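Chapter 7
Setting the Work Surface

Draft text, second pass, Thu 30 June. L. Haddadin

In this chapter
Clearing a table down to what you need
Marking places with tape
Mugs, bowls and other things that tip
Reading the wear on a tabletop
Key words: home spot, reach, near edge, clear zone

Most jobs done at a table go wrong before they start. Cup in the wrong place. Bowl too close to the elbow. Paper under everything. By the time you notice, the coffee is in the paper and you're hunting for a cloth.

Leen Haddadin ran the teaching workshop at Firkarbridge for 16 years and kept a log of spills and breakages the whole time. 1417 entries. She went back through it one November, sorting by cause, and found that 95 of the entries in the last full year came down to one thing: an object put back somewhere other than where it was picked up. Not clumsy hands. Just no fixed place to put things. The log is used again in Chapter 9, so keep your notes.

7.1 The home spot

A home spot is a place on the table that belongs to one object. Mug goes there, comes off, goes back. Simple enough, but it only works if you can see the spot when the mug is gone. Memory is poor at this. Ask anyone to lift a cup, turn around twice and set it down on the same place. They will miss, and be quite sure they didn't.

So mark it. Pencil wears off, chalk gets on sleeves. Colored tape is the usual answer and a strong color is best, one that doesn't turn up anywhere else on the table. On tan or brown wood, use green or blue. Yellow dissappears under warm lamps. Short pieces are enough. You don't need to box in the whole base of the mug, one strip at the foot tells you where it stands.

Curves are harder. Tape doesn't like to bend, so pull it slowly and press down the inside edge as you go, or snip the edge every so often and overlap. Expect a few wrinkles. Fine.
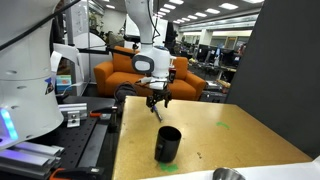 Figure 7.1 Black mug with green tape at its foot; a second, curved strip lies farther back on the tabletop.

Look at the gap between the pieces of tape in Figure 7.1. A clear zone is any stretch of table you agree to leave bare, so there is room to lift a thing and set it down again without knocking its neighbor. Beginners fill it. Pens, phone, keys, a plate. Within the hour there's no gap left and the mug lands on the keys.

7.2 Handles

Decide which way a handle points and keep it that way. The Pladow rule, from the canteen training sheets where it was first written down, is that a handle never hangs over an edge and never points at the next object. Left or right doesnt matter much. In the figure it's on the left. What matters is that it's the same every time, so the hand learns it.

Tall narrow things tip more easily than low wide ones. Obvious, but people still put the tall thing at the near edge and the bowl at the back. Swap them when you can.

7.3 Marks and scuffs

Tabletops keep a record. Small dark marks, rings, dull patches where something gets dragged day after day. Before you tape anything, look at the wear. The Górecki survey (see Further Reading) mapped scuffs on 18 shared tables and compared them with the layouts people said they used. Poor match. The scuffs showed where hands went, the layouts showed where people thought they went.

A glossy top makes this harder. Get low, look across it toward a window, and the marks show up.

Try it 7A
Clear a table completly. Wipe it, let it dry.
Put back one mug and one bowl, nothing else.
Tape a home spot for each.
Use the table as normal for a day, then check where the mug is standing.
Write down the distance from the tape. Don't move it first.

Keep the result. Section 7.4 starts from it, and you will need a ruler and the Varnilel grid sheet from the back of the book.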